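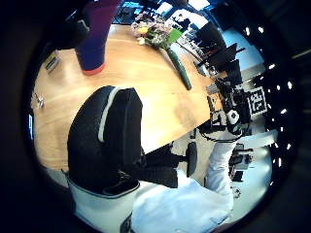
The Karonwood Course Reader is a printed guide to college classes in the humanities, made for students who are choosing what to study and for the advisers who help them. It lists 702 courses at small and middle-size colleges, with one short paragraph for each. Many of our buyers keep it on a table where people sit down anyway, and a honey-colored wooden one with a small bouquet of pink, cream and yellow flowers on it is a good place to leave a book open for a week. The Reader has a sewn binding, so it stays flat at any page.

What is in the book
Courses are sorted by subject and then by level. Every entry gives the name of the class, the usual reading load per week, the form of the exam and the language of teaching. We do not give stars or grades to professors. The editor, Reet Lapiņa, reads each syllabus herself before the entry is written, and when a syllabus is older than two years the entry has a small circle next to it.

New in this edition
The chapter on religion and public life is now divided in two. There is also a longer part about evening classes - readers have asked for this many times. The index of set books was moved to the back.

Details
Title: Karonwood Course Reader
Publisher: Plarkgate
Chapters: 11
Fold-out tables: 9
Cover: soft, dark green
Paper: Turunen uncoated, cream
Price: $89, shipping included

Library edition
The library edition has the same text with a hard cover and a wider inside margin. It is bound for us by Narnov and is made only after an order, so please allow three weeks. Libraries that order before the end of October receive the correction sheets by mail during the whole school year.

Returns
You can return an unmarked copy within 30 days. Please write the order number on the outside of the package. Copies with notes in pencil are also accepted, but we then pay back only half of the price.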